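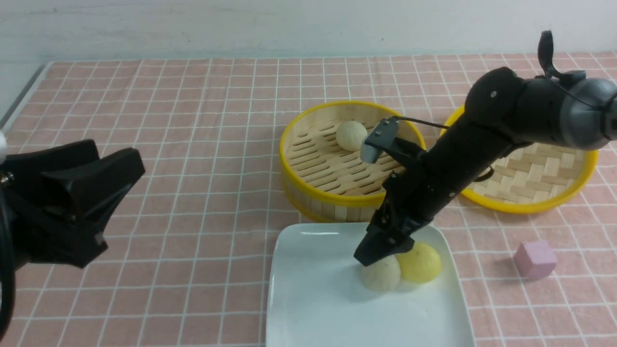 One bun in the bamboo steamer, on our pink checked cloth.

Hello, and welcome to Prosbridge! I'm Deirdre Gilmartin, and I run this little steamed bun school with Aleksandra Malinowski, who looks after the dough while I talk too much. We teach small groups, 3 hours a go, and we've run 224 classes so far (I keep a tally inside the flour cupboard).
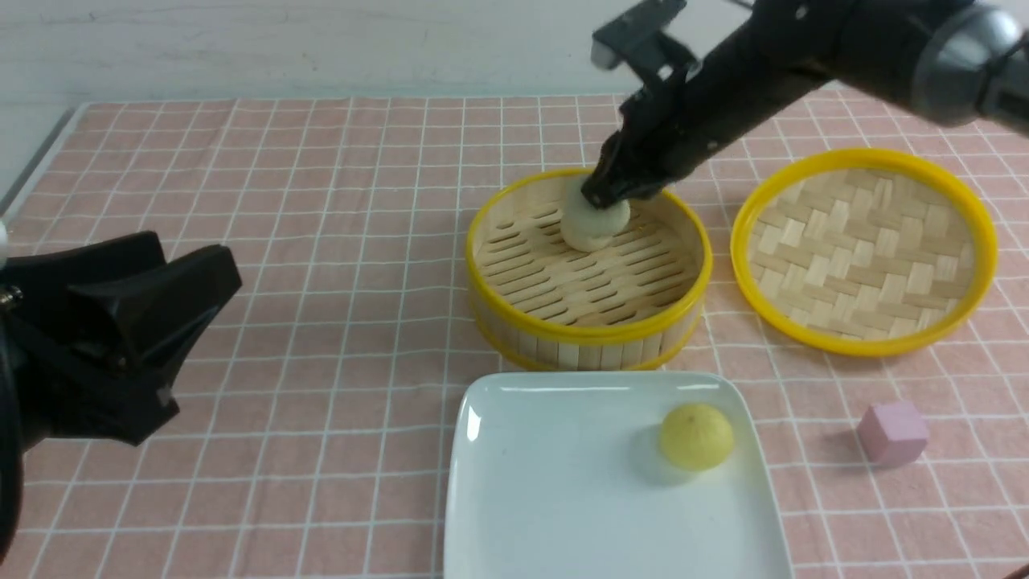

We use bamboo steamers, the sort with a woven lid, and I do like a plain white plate for serving. You'll mix, knead, pleat and steam your own batch, then sit down and eat it — wonky pleats and all. My first ones looked like old socks, so don't be shy!

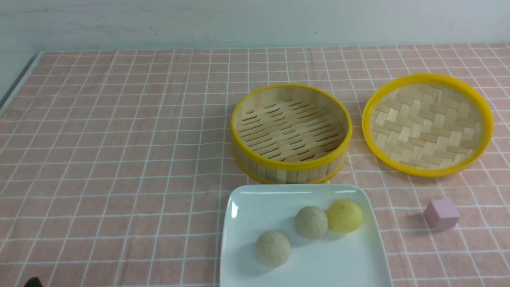 Colour is Aleksandra's department. She'll happily spend a whole afternoon getting a yellow dough the way she wants it, and in August she runs 2 extra classes just on that. They do fill up, so drop us a line early if you fancy one.
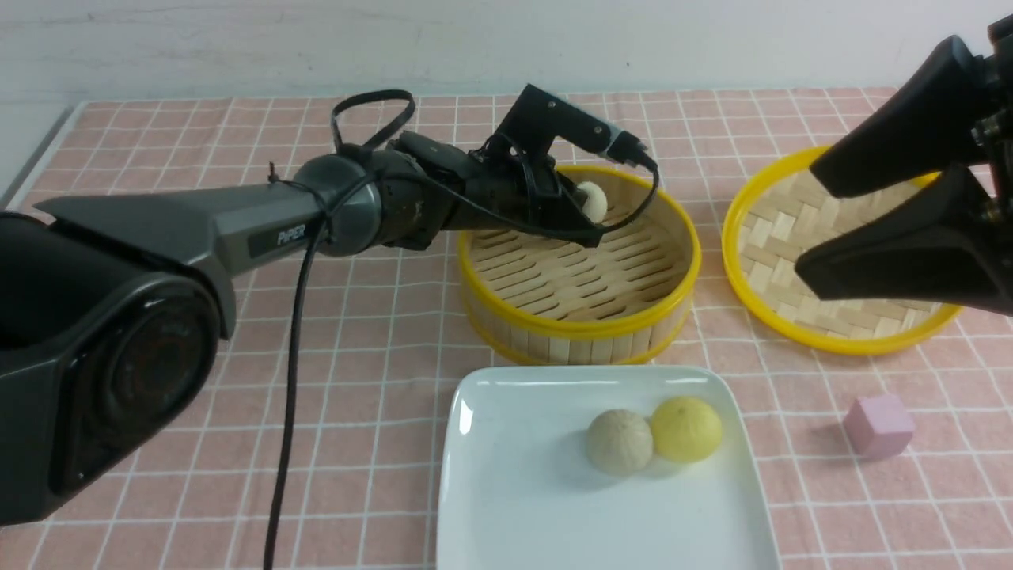

Yellow-rimmed steamer ware and a white tray on the checked cloth.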